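Home & Hallway | Features | Small Spaces

The Shoes by the Door

In our apartment in Tunddale, the front door opens straight into a pile of shoes. For a long time I believed that this was a problem of space. We have a hallway which is only as wide as one person with a grocery bag, and I thought that a bigger hallway would solve everything. Then I visited friends with a very big hallway, and their pile was bigger too.

So last December I decided to learn how to keep shoes properly, beginning with the most ordinary pair, the black canvas sneakers. Every home seems to have them. They are cheap enough to treat badly, and we do.

My first advice is to bring the shoes up to a table. On the floor you only see the tops. On a table you can turn one over and look at the sole, and you can put a little rack beside it and judge what will fit before you carry anything back to the hallway.

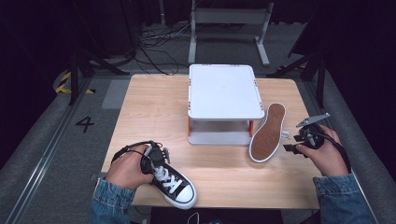
A two-tier stand in white and orange-red, with one sneaker turned sole up beside it.

A small stand with two levels is enough for most people. I had a tall one before, from a shop called Vallix, with space for 12 pairs, and it made me lazy. I filled it with boots I did not wear and the daily shoes stayed on the floor. With two levels you must choose. The pair of the day goes on the top, the second pair goes under it, and the rest live in the closet.

Before a shoe goes on the stand, I brush the sole with an old dish brush. Canvas needs a softer hand. I use a damp cloth with one drop of soap, and I go slowly around the rubber edge, where the gray line always comes back. 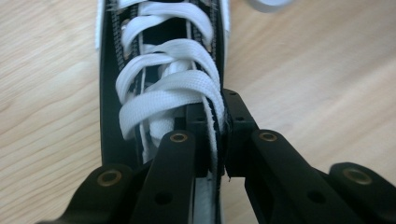
Laces are the part I neglected most. I used to pull the shoe off with the heel of the other foot, everything still tied, and after one winter the back was broken down like a slipper. Flat white laces, crossing in wide loops over black canvas, show each mistake: a twist, a gray spot, one side longer than the other. Now I loosen them from the top, two or three rows, and I push the ends inside before the shoe goes on the shelf. Once a month they come out completely and get a bath in warm water. A new pair cost me 200 cents in the Daly market – yes, the seller there likes to write it in cents – so I do not suffer when they are too old to save.

When the shoes are done I wipe the table, and this I do twice. First a dry cloth for the sand, because sand under a wet cloth makes scratches.
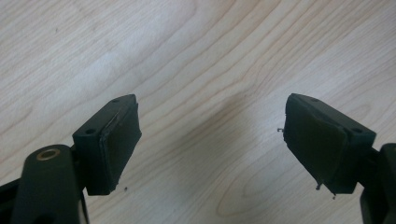 Then a damp one, always along the grain, and a last pass with the dry side. Some people put down newspaper before they start. I tried it, but the ink came off on a white toe cap and I needed an evening to remove it. An old towel is better.

The whole work takes less time than looking for a missing shoe in the morning. I do it in the evening, with the radio, and my family has learned to leave their pairs near the table if they want them included.
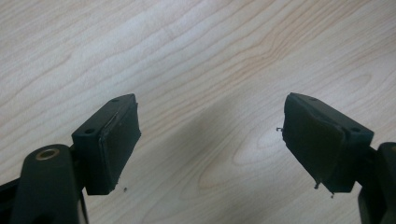 Can canvas sneakers go in the washing machine?
Mine go in by hand only. The machine cleans the fabric well, but the glue around the sole became weak on my old pair after a few washes, and a bowl of cool water does almost the same job.

For drying, I stuff them with plain white paper and stand them away from the radiator. The paper must be changed once, after a few hours. Then they go back to the stand, toes to the wall, laces inside.

Contact the editors | © 2025 Iltari Magazine | Back to top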